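Home | Club News | Lessons | Build Guides | Contact

How to Run the Bin Task with Two Arms
Dindcombe Robotics Club, lesson 9

By now you have both arms moving from the keyboard and you're probably itching to give them a real job. The bin task is the one we start everybody on, and I still love it after all these years — it looks so easy until you try it!

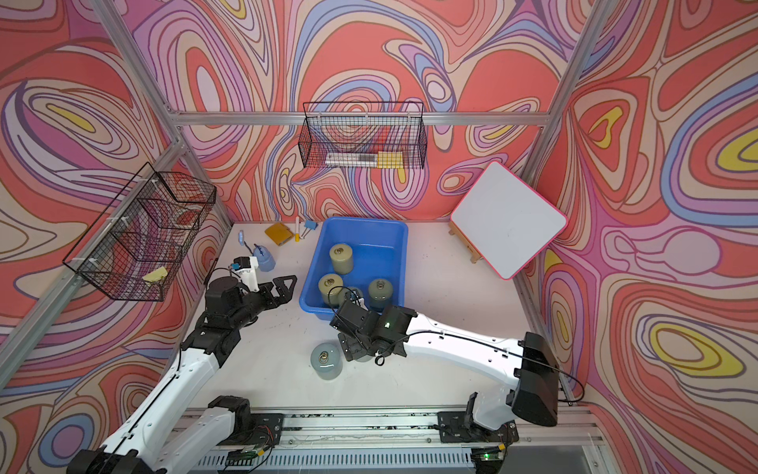
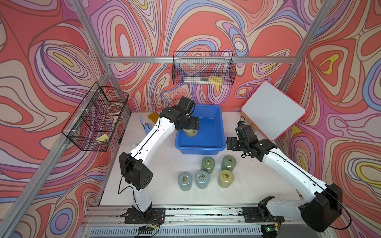 Two arms, one blue bin, and the ringed cylinders we use for practice.

Start with the bin in reach of both grippers. Park the arms, set the bin down, then drive each gripper slowly to the near rim and back again. If either arm has to stretch out nearly straight to get there, move the bin and try again (your elbow joints will thank you).

Next, decide who does what. Our Wekitlow team likes to let one arm do all the lifting while the other waits off to the side, and that's a fine way to learn. Later on you can have them take turns, but please do one arm at a time for your first few runs.

Come down over the piece with the fingers open, close gently, and lift just enough to clear the rim before you travel. Lower it most of the way into the bin before letting go — dropping from up high makes an awful clatter and knocks over whatever you've already placed.

Save every run, even the messy ones. Last November's group had 105 saved by the end of term, and the fumbles taught them plenty when they sat down to train their model.

When you can fill the bin and empty it again without touching the keyboard with both hands in a panic, move on to the Oltano sorting exercise in the next lesson.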